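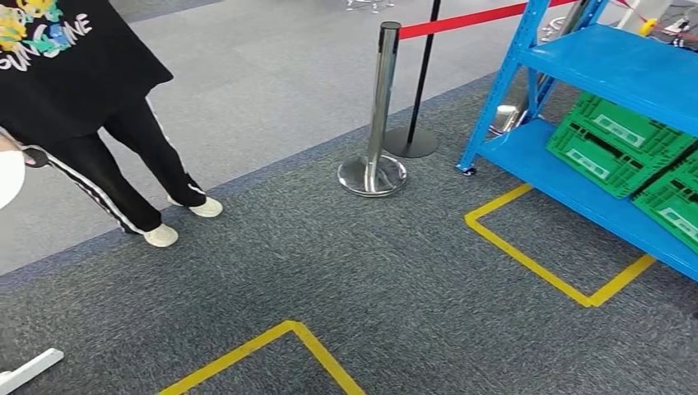
Ostap Kobzar wants the belt moved back another step before anyone on second shift works beside the shelving. Agreed, will do it tonight.

Monday, October 28, 2019. Crate runs, Huveo cell. Green crates on the lower shelf, shelf parked at the yellow tape. Fetching used to be 25 minutes of walking per shift. Now it's mostly waiting, and people don't like standing around. Petro asked for labeling work in between. Trying that for 3 shifts.

To do: retape the second spot, ask Nazarenko about casters.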